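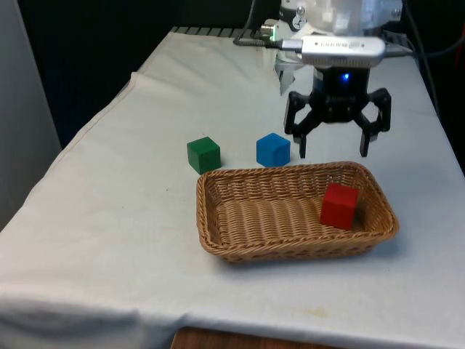 Naveed Pirzada holds that a three-fingered gripper is two fingers and an argument, and the remark has followed the Skolcombe comparison through every write-up since. The Skolcombe comparison, known in its own paperwork as the Tabletop End-Effector Trial, is a bench test of robot grippers in which painted wooden cubes are picked up from a cloth-covered table and put in a wicker basket. It is run at the Skolcombe workshop and has been repeated, with less cloth, at Vilcombe.

Background
The trial grew out of a purchasing disagreement. Skolcombe owned a parallel-jaw gripper that everyone found dull and wanted a three-fingered one that everyone found expensive. Matilde Fonseca proposed that both be bolted to the same arm and given the same chore, with the loser going back in its box. The chore was meant to occupy a fortnight in May. It is now in its third protocol, and neither gripper has gone back in its box.

Cubes were chosen for being cheap and easy to describe over the phone. The colours are red, green and blue. An early proposal to add a grey one was dropped after Ulises Ibarra pointed out that the wrist camera had enough to complain about already.

Apparatus
The arm carries one gripper at a time, with a camera mounted across the wrist above it. The three-fingered unit is black, with jointed fingers that spread and close around an object. The parallel-jaw unit has two flat pads and opens to a width slightly greater than a cube, a margin its supporters describe as adequate.

The white cloth is part of the protocol. It makes the cubes easy for the camera to find and the table hard for the fingers to judge, as a fingertip sent a little too low will gather a fold and take the neighbouring cube for a ride. Laundering is permitted between series but is not required, and the protocol is silent on stains.

The basket replaced a plastic tub in the second protocol. Its sloping woven wall gives slightly when touched, which pleased the people writing the test and displeased the people writing the controller. Any contact with the rim is recorded as a "brush". Any contact that moves the basket is recorded as a "shove", and there is a paragraph in the protocol on telling the two apart that nobody has been able to shorten.

Procedure
A series consists of 500 attempts for each gripper. The operator sets out the cubes, names a colour, and starts the controller. An attempt counts as a success if the named cube is released inside the basket and stays there. Delivering the wrong colour is a failure, however gracefully done. Dropping a cube on the cloth and retrieving it within the time limit scores as a success with a note, and the notes column is by some distance the best reading in the logbook.

Two controllers have been used. The first, Chaudhry, plans the whole motion from a single camera view and then carries it out with its eyes shut. The second, Dusotis, keeps looking as it approaches and corrects on the way down. Dusotis is slower and prone to a hesitation above the cube that visitors take for thoughtfulness.

Results
The log at the close of the second protocol stood at 2231 attempts, of which 1294 were made with the three-fingered gripper — an imbalance Fonseca attributes to it being more fun to watch. With Chaudhry in charge, the three-fingered unit was the more forgiving, closing on cubes that sat well off centre and nudging them into line. The parallel jaws needed the cube square to the pads and tended to pinch a corner when it was not. Under Dusotis the gap narrowed to the point where the two camps began disagreeing about rounding.

Near the basket the ranking reversed. Spread fingers need room, and a cube standing close behind the rim leaves little of it. Most of the recorded brushes, and all but a few of the shoves, belong to the three-fingered unit.

Criticism
Noman Jafri has objected that a test made up entirely of cubes will flatter any gripper that likes flat sides, and has offered a lemon. Sofia Theodorakopoulos, writing up the Vilcombe repeat, which used 200 attempts on a bare bench, found that removing the cloth improved both grippers and questioned how much of the Skolcombe result was a study of fabric. Skolcombe's reply ran to one line and stated that customers own tablecloths.

The third protocol keeps the cloth. The lemon is under review.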